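Plultier @plultier_home
Thu 23 January

1/ People ask me almost every week if a machine can do the housework now. I work with robot arms in a small workshop in Trurnstead, so they think I must know. I will try to answer in one thread, with laundry as the main subject, as it is what I see every day.

2/ Short answer: some parts of some chores, slowly, with a person close by. Long answer follows. English is my third language, so please be patient with me.

3/ Let us start with what is already solved. A washing machine washes. A dryer dries. These are robots too, in my opinion, only they have no arms and we stopped being impressed by them. The work which remains for us is between the machines: carry, sort, shake out, fold, put away.

4/ This "between" work is the difficult one. A cup has the same shape today and tomorrow. A T-shirt has a new shape every time you drop it. The program must first decide where the shirt begins, and I can tell you that even I make mistakes with this when it is inside out.

5/ In our workshop we did a folding test last week. Small towels, all one size, placed flat on the table by a person. The arm folded 12 in a row without help. Everybody was very happy and we went to lunch.

6/ After lunch we gave it the same towels in a pile. It finished two. The others it picked up by the middle, or it took two at once, or it closed on nothing and continued very politely as if it had a towel.

7/ So when you see a nice video, please look at how the cloth lies at the beginning. If it is flat and alone, a person did half of the chore already.

8/ Speed is the next question. For one shirt our arm needs five minutes on a normal day. My mother needs less time than it takes me to write this sentence. But I don't think speed is so important at home. If it could work at night without me, I would accept one hour for a basket.

9/ The problem is "without me". During one month we wrote down every time a person had to step in: 345 times. Mostly small things. A sleeve hanging over the edge of the table, a sock stuck to a towel, a grip that slipped. Each one takes a few seconds to repair, but you must be in the room.

10/ In the shop floor the story is better. I visited a hotel laundry in Bostthorpe where a folding line from Orlandini does flat sheets all day. It is big, loud and very good. But it knows only sheets, and two workers feed the corners into it. Give it a child's pajamas and it has no idea.

11/ I asked one of the workers if she is afraid for her job. She said she would be glad to give the corners to the machine, her shoulders hurt – but she doesn't expect it before she retires.

12/ Other chores, quickly. Vacuuming: yes, if you pick up your cables first. Dishes: loading is possible for plates, and I would not give it my glasses. Making a bed: I have seen it tried, and I still make my own. Cleaning a bathroom: please ask me again in some years.

13/ Back to cloth. What we work on now is pieces lying over other pieces, with a busy print below. Yellow and blue on confetti pattern. For your eyes it is easy to see which edge belongs to which cloth. For the software every small colored spot is one more line that could be an edge.
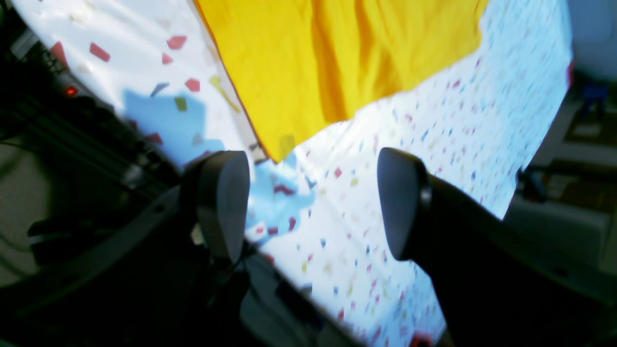 Reply from Trurnstead Laundry Room: I run the shared machines in an apartment building and I would pay for a robot that only sorts. Never mind folding. Could it separate whites from colors, or is that also years away?

14/ Good question, and I think sorting comes first. To separate colors you need to lift one piece and look at it, you don't need to understand its shape. Lifting exactly one piece is still the weak point, but if two come up together you can drop them and try again.

15/ I would not trust it with a wool sweater, because the label inside is hard to find and harder to hold flat. For towels and sheets I would say yes, with somebody checking the pile at the end.

16/ Next time I will write about grip force and why thin cotton is worse than denim. Questions are welcome, I read them in the evening.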